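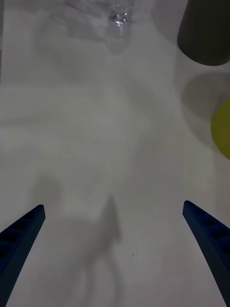 The Undevness gripper kit from Menby has been living on our dining end of the kitchen for 12 weeks now, and I've grown so fond of it that I ought to warn you I may go on a bit. You get two printed fingers, a small motor, a wrist camera and a bag of 48 screws (I needed rather fewer, and the spares are in a jam jar). I was expecting something flimsy for £561, but the fingers are lovely chunky things in dark blue, with a row of little slots running all the way along like the rungs of a ladder. I do most of my trials on a white table with a clear bottle at the far end, and the bottle is still the hardest test I know for any camera, as so much of it is simply the table showing through!

Putting it together took me one long June evening. The booklet is good up to step 13, where the cable route is drawn back to front, so do look at Menby's own correction page first. After that it all went together sweetly. Soft things and light things it picks up with real delicacy, and I'm very happy with it there. Smooth, heavy things do slide a little, and I'd pay extra for rubber tips.

Would I buy it again? Yes, gladly, though I'd wait for one of the Umilton shop's open-box sales.

48 shares · 3 comments

gluepot: Step 13 got me as well. Whole evening gone.

tinker_in_wellies: Does it fit the older Araújo arm, or do you need the adaptor plate?

gluepot: You need the plate, and it's sold separately, sadly.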